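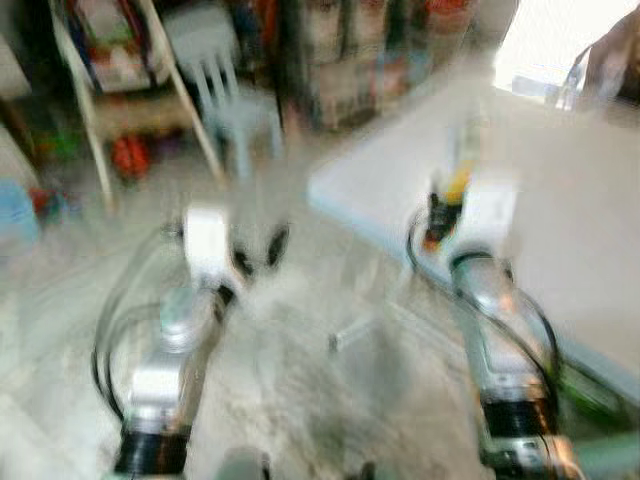
3.2 What happens to a withdrawn candidate's supporters

I'll admit this section exists because of an argument I had with myself over the Plollbridge council race. My first draft of the model treated a withdrawal the way most of us were taught to – you take the departing candidate's share, split it among whoever is left in proportion to their own support, and get on with your day. It's tidy, and it makes the algebra in Section 2 behave. It also gave me a result for Plollbridge that any local with a passing interest in council politics would have laughed at.

The ward had a retiring councillor, a crowded field and two candidates who pulled out after nominations had closed, so their names stayed on the ballot paper. One endorsed a rival on the way out the door. The other said nothing at all, took down the corflutes and went home. If you redistribute proportionally you're saying those two exits should look the same in the booth-level returns, give or take noise, and I couldn't make myself believe it.

So I went back to the panel. Respondents had been asked to rank the field in each wave, and they'd also been asked (bless whoever wrote the questionnaire) how certain they were of their first choice. I coded certainty on a scale from zero to 100 and left it continuous, having tried chopping it into bands and found that the answers shifted depending on where I put the cuts. For each person whose first choice withdrew, I then looked at where they landed in the next wave: second choice, endorsed candidate, somebody else or undecided. Where the second choice and the endorsed candidate were the same person I've kept them as a separate group, and I'd ask readers to do likewise if they reuse the data, as that group will swamp everything else if you let it.

Figure 2 sets out the movement for the endorsed and silent exits side by side. What I take from it is fairly modest. An endorsement seems to matter most for people who were never all that certain to begin with, and those are also the people most likely to drift off to undecided when no endorsement is made. Very certain supporters went to their own stated second choice more or less regardless of what they were told to do. I'd expected the reverse! My assumption had been that the rusted-on supporters would follow instructions, and I'd even written a paragraph explaining why, which is now in the bin.

Bruvier is a harder case. The withdrawal there came on a Monday in the last fortnight of the campaign, with pre-poll voting already open, so some of the votes were in before the news was out. The panel doesn't record the day a person voted, only whether they had done so by the final wave. I've treated early voters as locked in and dropped them from the transfer estimates, but I've kept them in the totals. A reviewer of an earlier version suggested weighting them instead. I ran it that way as well and the direction of the estimates didn't change, though the intervals got wide enough that I wouldn't want to lean on them.

One more wrinkle before the formal model. Both wards use optional preferential voting, so a supporter left behind by a withdrawal has an exit that the standard setup ignores – they can number a single box and let the ballot exhaust. I fold this into the model as an extra destination with its own intercept, and Section 3.3 gives the likelihood with that term included.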